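# Astel moves kitchen-task recording to hand-held grippers

26 Feb 2024

Astel has changed how its food-handling demonstrations are recorded at the Trukden site. Staff who used to steer a bench-mounted arm by joystick now carry out each task directly, holding a two-finger gripper tool in the hand.
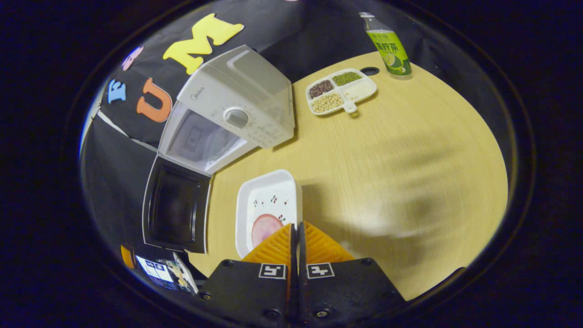

*Gripper fingers at the edge of a cherry-print tray holding a round pink slice, with a mini oven open alongside.*

The tool uses ribbed orange fingers on black bases, each base carrying a square fiducial marker. Software reads the markers to estimate finger opening, and the recorded motion is used to train the arm controller, known in-house as Rai. Tasks in the current block centre on a countertop oven: door handling, loading and unloading, and transfers between trays and dishes.

Under the joystick method the site logged 200 usable demonstrations per week. The figure is now 2,000, with a target of 3,000 by August. The company attributes most of the gain to shorter resets between attempts.

For the six operators, the job has changed more than the headcount. Joystick work was seated and split into long shifts at one console. The new work is done standing, with repeated wrist rotation, and the tool's weight is carried by one arm for most of a session. Operators rotate between recording, table set-up and data review, and left-handed staff have been issued a mirrored grip.

"The first month was hard on the forearms," said Benedicta Bonsu, operations lead at Trukden. "We shortened the sessions and moved the tables up. Output didn't drop, so the shorter sessions stayed."

Review is now a larger share of the day. Each recording is checked for marker visibility and finger slip before it is accepted, and operators can reject their own takes without a supervisor's sign-off — a change staff requested after the first trial. Rejected takes are excluded from individual performance figures.

Pay classifications have been revised to recognise the review work. Flamon, which supplies the grippers, will deliver a lighter base for testing at the site. Astel has not set a date for putting Rai on the serving line.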